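The last of the hand-cut stamps

Nenbridge, 14th January. Rain coming sideways off the river, the bus late, and the shop shut when I get there. A note on the door says back at 2. It is ten past.

Griet Meijer turns up with a loaf under her arm and lets me in without saying hello. Then says hello. Then puts the kettle on and tells me not to lean on anything, there's ink on most of it.

She cuts rubber stamps. By hand, with a scalpel and a thing like a dentist's hook. Addresses, library marks, a heron for the angling club, PAID and OVERDUE and PLEASE DO NOT BEND. Her aunt did it before her in the same room, at the same bench, and the bench has a dip worn in it where two generations of elbows have been.

There used to be four stamp cutters in this town. Hard to believe now, but there were offices here, the grain office and the shipping agents and the county rates people, and every clerk had a rack of stamps. Every time a form changed somebody had to come down the hill and order new ones. Good business, forms changing.

Then laser engraving. Then the self-inking sort you order from a website and get in two days. Then no forms at all, or none you could hit with anything.

"We went from forty orders a week to none in December," Griet says. "One year. A whole December. I painted the ceiling."

What brought it back is a bit of a muddle and everyone I ask has a different version. Willy Postma, who runs the stationers by the bridge, thinks it was weddings. Couples wanting their own mark on the envelopes. Griet thinks it was small food people, the jam and coffee lot, who can't afford printed packaging and find that a plain brown bag with a good stamp on it looks better anyway. Toon Desmet says it was him.

Toon makes soap. He came in nine years ago wanting a stamp of his own dog and liked it so much he put it on everything, the bars, the boxes, the van. People asked. He sent them down here. He is quite possibly right.
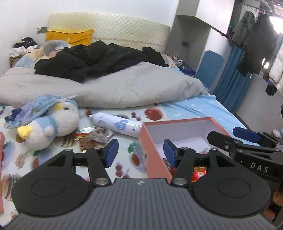 So, how it's done. She draws on tracing paper, soft pencil, and rubs it down onto the rubber so that the drawing goes on backwards. First cut goes round the outside of every line, blade leaning away, never under. Undercut a line and it will print nicely for a month and then fold over like a bad tooth. Then the clearing out, which is the slow part. A small address takes an hour. The heron took two days and she says she hated it by the end, all those feathers.

The rubber matters more than the knife. For years the good grey sheet came from Wouters, a family firm over the water, and when they stopped making it she bought what they had left. It's under the stairs in flat boxes with talc between the sheets. She won't say how much there is. Enough, she says. Then, after a bit, nearly enough.

I tried it. Of course I did. She gave me an offcut and I had a go at a capital R, which came out as a sort of broken chair, and facing the wrong way because I forgot about the backwards part even though she had told me twice. She stamped it on a card and gave it me to take home.

The order book is a proper ledger, numbered down the side. Number 1356 is from a Steinar Hafþórsson, who wanted a map of his own farm small enough to stamp in the corner of a letter. Walls, sheds, the track, a stream. She sent him three drawings before he was happy with the stream. He has since ordered the neighbouring farm as well, which isn't his, and she hasn't asked.

Prices are low. Too low, according to Willy, who has told her so every year and sells the ink pads at full whack himself. A plain address is £14. Pictures are whatever she decides while looking at the ceiling. I saw her quote for a lighthouse and knock a third off before the customer had even opened her mouth.

Is there anyone to take over? Sort of. Idrisa Athumani has been coming in most afternoons since the summer. He trained as a typesetter, got laid off, walked past the window. He does the lettering now and he's quicker at it than she is, she says so quite crossly. His S is better than hers. You can see it in the ledger, where they stamp a proof next to each order - his ones sit a bit straighter, hers have more bounce.

He wants to try lino blocks and posters too. She is against posters. They have been having this argument for a while, I think, because they both do it without looking up.

It gets dark early. By four the lamps are on and teh window has steamed up, and a woman comes in wanting a stamp for her daughter's school books, name and a fox. Can it be done by the end of the week? Griet says no. Idrisa says yes. The woman looks from one to the other.

"What sort of fox," says Griet, and gets her pencil out.

Meijer Stamps is up the steps behind the old grain office in Nenbridge. Afternoons only, knock hard. Cash or cheque, and bring a drawing if you have one, however bad.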